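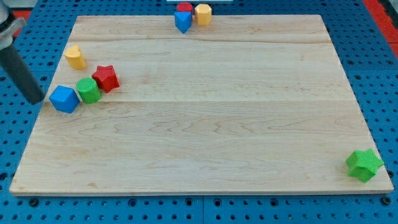

Set Safety Checklist — Scripted Drama, Interior Stages
Etindale Stage 4, Curkton lot
Walkthrough completed before first rehearsal of the episode

1. Exits and aisles
Both fire exits clear and lit. OK.
Comment: Cable ramp on the east aisle sits proud of the floor at one end. Re-tape before crew call.

2. Standing set: campaign office
Flats braced and weighted. OK.
Door hardware: FAIL. The inner office door sticks, and the script calls for a slammed exit. Hinge to be reset by Drirkthorpe Scenic.

3. Standing set: apartment kitchen
Gas line to practical stove capped. OK.
Overhead cabinets: 2 of 4 brackets replaced since last inspection. Remaining brackets acceptable for light dressing only — no real dishes.

4. Lighting grid
Safety chains on all hanging units. OK.
Comment: Unit 17 was re-hung for the dream sequence and has no tag. Tag it or take it down.

5. Stunts and action
Stair fall, scene 3. Pads on site, stored off the floor. OK.
Breakaway glass: not delivered. Item stays open. The scene can't be rehearsed at full speed until the glass is checked.

6. Atmosphere and effects
Haze fluid data sheet posted at the stage door. OK.
Fire watch for the candle scene: requested, not confirmed.

7. First aid
Kit sealed. Eyewash bottle past its date, replace.

Result: conditional pass. Items 2 and 4 to be closed before rehearsal, item 5 before the stunt.
Copy to Oyelaran Productions, series office.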